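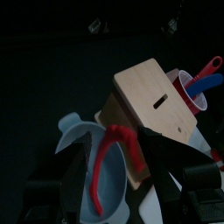

A reader in Naklow wrote in after my last column to say that a cup of utensils on the worktop is clutter, and that anyone with a drawer should use it. She keeps nothing out except the kettle, and she wipes the whole surface down in one go every evening. I read her letter twice and I still disagree.

My view is that the things you cook with should stand where you cook. A spoon in a cup is ready. A spoon in a drawer is under a whisk, a potato masher and the spare batteries, and by the time you have it the onions have caught. I know the argument about dust. Things that are used every day don't gather much of it, and things that do gather it can go in the cupboard.

This started with our move to Branorach in November. The old kitchen had 3 deep drawers and I had filled all of them. The new one has a single shallow drawer that takes cutlery and nothing else. For the first fortnight we lived with a few pieces on a table and the rest in boxes, and I cooked perfectly good meals. When I opened the boxes I found I owned 30 kitchen utensils, not counting knives and forks. I had missed four of them.
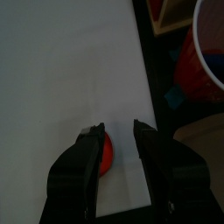
But where do you put a plate down, my sister asked when I explained all this to her on the phone. It is a fair question and it is the strongest thing to be said for the drawer people. A worktop is for working on. If you fill it with handy objects you end up chopping carrots on a patch the size of a paperback, which I have done, in several rented flats.

The answer is to be strict about the number. One container for tools, and when it is full it is full. Anything that doesn't get picked up in a normal week loses its place. I would also keep one clear stretch that is never used for storage, post, keys or bags. In our house that stretch is next to the hob and I am unpleasant about it.

Kitchen companies don't help here. The Trostix brochure that came through our door offers a drawer insert with a shaped hollow for each tool, and the fitted set comes to 1,323 before anybody has installed it. For that money I could buy new wooden spoons for the rest of my life. A hollow shaped like a ladle is also no use when you change your ladle.

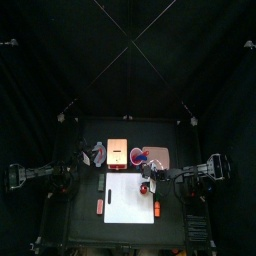 The back of the surface is where most of this gets settled. It is the part you reach over, so it is poor for chopping and good for standing things on, and tall things do best there because you can see them over whatever is in front. Four things in a row along the back edge, as on this dark table, is a sensible number. I would stop there. A second row means moving the first row to get at it, and then you may as well have the drawer.

Colour matters more than I used to think. I always bought steel and black because they looked grown-up, and I was always hunting for them. My cheap red spatula from Seixas has never been lost for longer than it takes to turn my head. Bright plastic is unfashionable – it doesn't photograph well in brochures – but it is easy to find at seven in the morning.

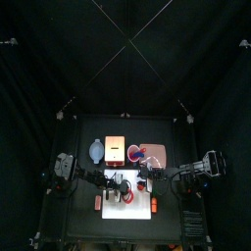 *A white sheet and a pink cutting board, with four things lined up behind.*

Boards are where I part company with some people on my own side. They lean them against the wall, so that they have to be fetched and laid flat each time. I leave mine down. It goes away on Saturday, when I scrub the worktop, and comes back an hour later.

I don't claim this suits every household. If you have small children you will want the sharp things out of reach, whatever I say about convenience. If you cook twice a week, use the drawer. For everyone else, I would try one cup and one row for a month and see what you miss.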